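Consumer Claims and Small Samples
Handout 4, Ruxandra Toma

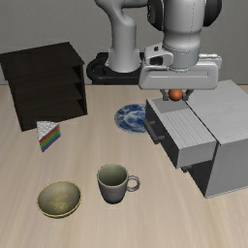

Fig. 1. Rendered view of a white robotic arm over a light wooden tabletop.

Read the Egan survey before class, and read the footnotes first. The headline says that 794 of 1000 shoppers "prefer" Tullel dish soap. Prefer it to what? The question on page 6 offers Tullel, "another brand" and "no opinion," in that order, and never names the other brand. I would probably tick the first box too, if I wanted the survey over with.

Then there is the matter of who answered. Egan took names from a coupon mailing list. People on a coupon list for a soap tend to have bought the soap. The report calls them "a broad cross section of households," and I have yet to find the page that backs this up.

Compare the Indum study from October. It is smaller and duller, and I trust it a little more. It names both products and says how people were picked. It also admits that more than half of those asked did not reply, and then treats the ones who did as if they spoke for everybody. Be ready to say why that bothers me.

Terms you should be able to use without looking them up: sampling frame, nonresponse, leading question, base rate. "Margin of error" is on the old list. Leave it there for now. It covers chance error in a random sample and does nothing for a bad mailing list, though Egan prints one to a decimal place.

For class: find one claim on a package in your kitchen and write down who was asked, what they were asked, and who paid. If the package doesn't say, write that. Half a page is plenty.

The Grunis chapter is optional. Skip the section on focus groups, where the author believes everything he is told.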